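Sterkinham hand-held gripper

The Sterkinham hand-held gripper, often shortened to the Sterkinham hand, is a two-fingered gripping tool carried and worked by a person. It is used to record handling tasks, chiefly the picking up and setting down of fruit, household goods and small parts, so that the recordings can be used to train robot arms fitted with the same fingers. A camera on the tool looks forward over the fingers. This article covers how the tool is set up before use, how it is looked after and how the common faults are repaired.

Background

The design was drawn up at the Sterkinham workshop by Svenja Hollenstein and Renji Amano, who wanted a tool that could be taken apart on a bench with one hex key. The earliest bodies were copied from a fixed gripper called the Flutis, and the name Flutis still turns up on older spare parts lists. The current pattern has its own body and its own trigger, but takes Flutis springs.

Moving parts are supplied by Gasser. The camera bracket and the cable clips are made by Cakitz, which also sells the bracket on its own. A workshop that already has a camera can use it if the lens height is set with the Cakitz gauge.

Construction

The tool has a body, a trigger, two sliding mounting blocks and two fingers. Squeezing the trigger draws the mounting blocks together, and a return spring opens them again. Each finger is a plain rectangular pad, screwed to its block. The fingers are handed, and a left finger fitted on the right will not sit down properly on its seat.

Because the screws go into threaded inserts and not straight into the body material, fingers can be changed many times without wearing out the holes. The inserts are pressed in with a hot iron and left to cool before any screw is put in.

Setting up

Setting up is done at the table where the work will take place. The tool is held open over a clear part of the surface and the camera view is checked on a monitor. 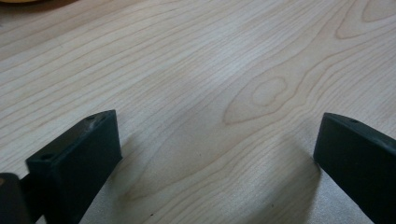
The first check is for level. If one finger stands higher than the other in the view, the bracket is twisted and must be loosened, squared and tightened again. The second check is the open position. Both fingertips should be in view at the bottom of the picture, one to each side, with a wide stretch of bare table between them. Wood grain is helpful at this stage, as fine lines like those on a pale tabletop show at once whether the focus is right. The grain near the fingers may look a little softer than the grain further off, and this is accepted as long as the far lines are crisp.

Once the view is right, the bracket screws are marked with a paint pen across the head and the body. A broken paint line at a later inspection means that the screw has turned. The trigger is then squeezed fully and let go several times. The fingers should meet along their whole faces when closed and return to the same open position each time.

The closing distance is set last, with the adjusting screw at the back of the trigger. Turning it clockwise brings the fingers closer together at rest. The usual practice is to start fully open and come in only if the operator's hand is too small to reach the trigger comfortably.

Trial grips

Before recording starts, the operator makes a few trial grips on an object of the kind to be used. Round fruit is a common choice. It is firm enough to lift, it marks if squeezed too hard, and it tends to roll if one finger arrives before the other. A finger that touches early usually points to a stiff slide on the opposite side.

The tool is brought down with the fingers open and lowered until they stand to either side of the object. The trigger is then squeezed slowly. Yaowalak Sukprasert's notes for new operators advise stopping at first contact and looking at the monitor before going further.

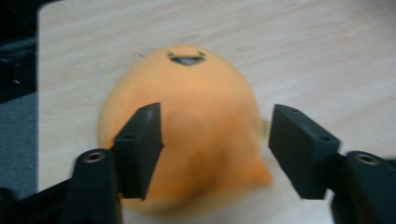

If the object shifts to one side during the squeeze, the slides are cleaned and the trial is repeated. If it shifts again, the return spring is replaced. Soft fruit is thrown out or eaten after a day's trials and is not kept for the next, as bruised skin gives a false idea of how much force is being used.

Blur in the view has several causes. Moving the tool quickly will smear the edge of anything near the fingers, and the cure is a slower hand. Blur that remains when the tool is resting still is a focus fault or a dirty lens. The lens is wiped with a dry cloth kept for that purpose only.

Routine care

The fingers are wiped down after each session with a damp cloth. Fruit juice left on the faces dries to a film that makes them stick. Solvents are not used, as they turn the matte finish shiny and this shows up as glare in the recordings.

The slides are cleaned and given a trace of dry lubricant every 2,000 grips. Oil is avoided because it collects dust. At the same service the finger screws are checked against their paint marks and the cable is looked over for kinks where it leaves the body.

Return springs are changed at every fifth service or when the fingers are slow to open. Rahel Bühler's service log for the second Sterkinham tool records a spring that failed at 2,585 grips, well short of its normal life. The fault was traced to a burr on the spring seat, and smoothing the seat has been part of assembly since then.

Repairs

A loose threaded insert is the most common repair. The finger is taken off, the insert is warmed with the iron and drawn out, and a new one is pressed in flush with the top of the block. An insert left standing proud will tilt the finger.

Chipped fingers are replaced in pairs. A new finger beside a worn one closes unevenly and gives the same signs as a stiff slide, which can waste a good deal of time. Luzius Thaler's parts sheet lists finger pairs, springs, inserts and screws under 26 separate numbers, and the screws are sold in bags of 100.

After any repair to the fingers, blocks or bracket, the whole of the setting up procedure is carried out again. A change of cable calls only for the camera check.

See also

Flutis gripper
Threaded insert
Parallel-jaw gripper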